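놀이 부엌, 작게 차려서 크게 놀기
발표자 메모 / 15분 / 슬라이드 한 장으로 계속 갑니다

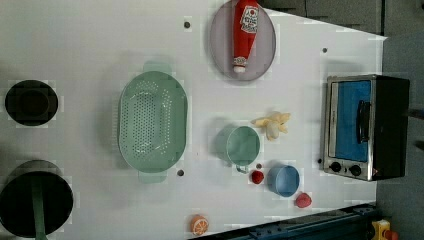 슬라이드 1. 흰 상판 위의 놀이 부엌: 민트색 채반, 케첩, 바나나, 토스터 오븐

시작
인사는 짧게. 바로 질문부터 던질 것. "어릴 때 소꿉놀이에서 제일 탐나던 물건이 뭐였어요?" 대답을 두세 개 받고, 나오는 대로 칠판에 적는다. 1월 모임 때는 주전자가 나와서 한참 웃었다. 오늘은 또 뭐가 나올지 정말 궁금합니다!

제 소개는 한 줄이면 충분. Esum 놀이방에서 역할놀이 코너를 맡고 있고, 부엌 코너를 제일 좋아합니다(편애 맞습니다).

상판 이야기
흰 상판을 쓰면 장난감 색이 확 살아난다는 점부터. 민트색, 노란색, 빨간색이 멀리서도 눈에 들어와요. 아이들이 코너로 들어오면서 벌써 손이 나갑니다. 우리는 꽃무늬 식탁보를 꽤 오래 썼는데, 걷어 낸 날 아이들이 "새 장난감이다!" 하고 달려왔어요. 같은 장난감이었는데 말이죠. 이 대목은 천천히 말하기.

화구는 왼쪽
까만 동그라미 두 개면 가스레인지가 됩니다. 불 소리는 아이들이 다 내 줘요. 치익, 보글보글, 가끔은 사이렌까지. 화구를 한쪽 가장자리로 몰아 두면 가운데가 조리대가 되고, 거기서 썰고 담고 섞는 일이 벌어집니다.
여기서 소리 내 보기. 참석자들도 같이!

채반 이야기 (시간 넉넉히)
제가 오늘 제일 하고 싶은 이야기예요. 타원형 민트색 채반, 위아래로 손잡이가 달렸고 바닥 쪽에 작은 구멍이 줄줄이 나 있습니다. 손잡이가 둘이라 둘이서 마주 잡을 수 있어요. 처음 만난 아이들도 이걸 하나씩 잡으면 금세 "하나, 둘" 하고 박자를 맞춥니다. 그다음엔 과일을 씻고, 국수를 건지고, 어느 날은 모자가 되고, 배가 됩니다. 구멍을 손가락으로 따라가며 노는 아이도 있었어요. 말리지 않았습니다. 그것도 부엌일이니까요.

먹을 것 고르기
바나나는 이미 껍질이 벌어진 모양. 노란 껍질이 펼쳐져 있고 속은 크림색이죠. 아이들은 이걸 보면 바로 먹는 시늉으로 들어가요. 통째로 된 과일을 줄 때와 놀이의 출발점이 달라서 저는 둘 다 꺼내 놓습니다.
케첩은 회색 타원 접시에 눕혀 두었어요. 빨간 병에 흰 뚜껑. 케첩이 등장하면 모든 음식에 뿌려집니다. 바나나에도요. 그때 어른이 "우와, 무슨 맛이에요?" 하고 물으면 이야기가 길어집니다. 틀렸다고 하지 않기, 이건 꼭 두 번 말할 것.

토스터 오븐
은색 앞틀에 까만 몸체, 창 안쪽은 선명한 파란색. 아래에 둥근 까만 손잡이가 두 개 있어서 아이들이 "몇 분 할까?"를 묻기 시작합니다. Hamis 반에서는 빵 한 장에 500분이 걸렸고요, 옆 아이가 너무 길다며 330분으로 깎아 줬습니다. 숫자는 엉터리여도 기다리는 얼굴은 얼마나 진지한지 몰라요!
시간이 남으면: 오븐을 기다리는 동안 할 일을 참석자에게 물어보기. 노래, 상 차리기, 손님 부르기.

함께 해 보기
둘씩 짝을 짓고 식당 이름부터 정하게 한다. 손님은 주문하고 요리사는 "그건 다 떨어졌어요"를 한 번은 꼭 말하기. 이 한마디가 들어가면 손님이 새 메뉴를 지어내기 시작합니다. 3분 주고, 한 팀만 앞에서 보여 달라고 부탁.

정리 시간
채반을 그대로 정리함으로 쓰는 방법 소개. 먹을 것은 채반에 모으고 접시는 따로 쌓는다. "부엌 문 닫습니다" 하고 알리면 마지막 손님이 꼭 한 명 더 와요. 받아 주세요. 1분이면 됩니다.

질문 받기
예상 질문: 몇 개나 꺼내 놓아야 하나요? 답은 손이 닿는 만큼, 바닥이 보이는 만큼. 집에 오븐 장난감이 없다는 분께는 종이 상자를 권하기.
유인물은 출구 쪽 탁자에 있다고 안내하고 마칩니다.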